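Print this page | E-mail this page

Ticket: Heating drops out overnight, upstairs zone only
Status: Closed by customer
Product: Ometti zone controller, with Wouters wall thermostat
Opened: August 2025

Hello all, me again (sorry!). I did search the old tickets first and found a couple that sounded close, but they were both for the older controller with the dial, so I'm starting a fresh one.

We've got two zones, upstairs and downstairs. Downstairs has never put a foot wrong. Upstairs goes off in the night and sulks until I go and press the reset on the controller, which lives in the cupboard under the stairs behind the hoover and all the coats. I know, I know, who has the heating on in summer? We've had the whole system on test before the cold weather because it did the same thing in May and I ran out of patience with it then.

What I tried first:

- New batteries in the thermostat. No change.
- Turned the controller off at the wall for 40 minutes and back on. Fine for one night, then off again.
- Checked the schedule. It was set properly, though the clock was a bit slow so I put that right.

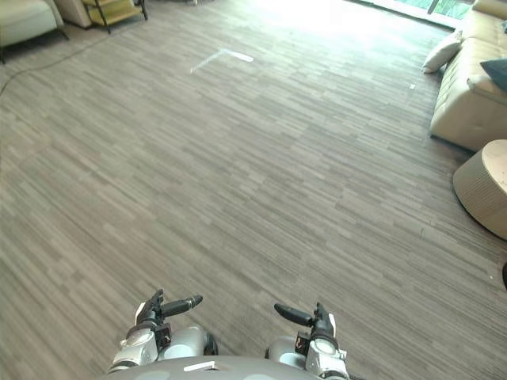 So after that I rang the Skasance helpline and the chap there had me go into the installer menu, which I'd never dared touch. You hold the two arrow keys together until the screen blinks. He wanted the signal reading for each zone. Downstairs said 99, lovely. Upstairs said 6!! He went a bit quiet and asked what was between the thermostat and the cupboard, and I said well, the landing, the airing cupboard and the hot water tank. Apparently a big tank full of water is about the worst thing you can put in the way.

He suggested a plug-in repeater from Stududby. I was all for ordering one, but it was almost the price of a new thermostat, and my other half pointed out that we could just move the one we've got. It's only on a little stand, it isn't even screwed to anything.
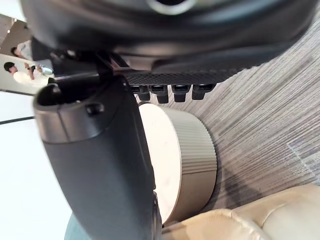

Moved it to the shelf by the bathroom door, took the reading again and it was well up, nowhere near the bottom of the scale any more. Then I had to pair it again, and that was a faff in itself, as the manual has you pressing the buttons in the wrong order. If you're stuck on that bit: press the controller first, wait for the green light, THEN the thermostat. The other way round you get error 2 and have to start over.

It's stayed on every night this week, so I'm closing this myself. One small thing for whoever looks after the manual, please could you fix the pairing page? And is there any way to get the signal reading without going into the installer menu? I'm always frightened of changing something in there by accident.

Contact support | © Skasance 2025 | Back to top

Related tickets
Thermostat loses the time after a battery change
Error 2 when pairing a second zone
Repeater light stays amber
Downstairs zone won't switch off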